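Ovdale puts a two-armed robot station to work at its Turnusthorpe mug room

TURNUSTHORPE, November - I've run the packing side at Ovdale for 12 years, and when the office asked who wanted to write the announcement about the new robot station, I put my hand up before anyone could hand it to somebody who has never packed a mug in their life. So you're getting it from me!

We sell mugs, mostly, to cafes and gift shops (and to a surprising number of dentists). Every order gets sorted by color, put in trays, checked and boxed, and until this fall all of that was done by hand at one long bench. Starting this month the tray work is shared with a two-armed station set up for us by Rees, the automation firm over in Brarov. The arms handle mugs in and out of the trays, and my team of seven does the checking, the boxing and everything a customer would notice if we got it wrong.

I'll be straight with you, I wasn't keen. I pictured something the size of a truck with a fence around it. What we have fits in a corner, and the first week I spent most of my coffee breaks standing there watching it with everyone else.

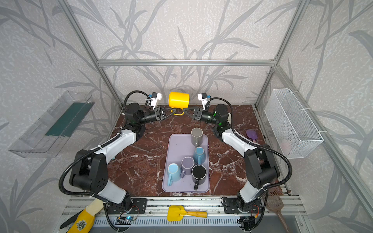 Both arms on the handle of a yellow mug, with five more mugs in the tray in front.

Handles are the hard part, if you ask me. A mug is an awkward thing to pass around, and they come out of the crates facing every which way. Sioned Cadwaladr from Rees spent two weeks with us working through our shapes, and she asked the packers a lot of questions I didn't expect, like which mugs we hate picking up. (The wide ones. Everybody said the wide ones.)

"I've been doing trays since I started here, and by the end of a shift my wrists knew all about it," said Alun Dafis, one of our packers. "Now I do trays for an hour, then I swap over to checking. I go home and I can still open a jar."

So what changes for people? No jobs are going, and the hours stay as they are. Everyone on the team is being trained to run the station, on paid time, and whoever is running it gets the same say as any bench lead about when to stop it. We've also moved the start of the early shift from 6 a.m. to 7 a.m., which I've been asking for since forever - the trays for the first orders no longer have to be filled before the drivers turn up.

It isn't perfect. It's slower than Alun on a good day, and he'll tell you so. A chipped mug still needs a person to spot it, and we've kept the old bench right where it was for rush orders.

"We wanted the packers to decide which jobs they'd give up first," said Hywel Skyrme, who manages the Turnusthorpe site. "They picked the trays, so we started with the trays."

Customers shouldn't see any difference in their orders. If you do, call the packing room and ask for me.

We're opening the doors to neighbors and families on Sunday at 2 p.m., with the station running and tea in our own mugs, naturally. There's room for 60, so please let the front office know you're coming.

Press contact: Tudur Lougher, packing room lead, Ovdale, Turnusthorpe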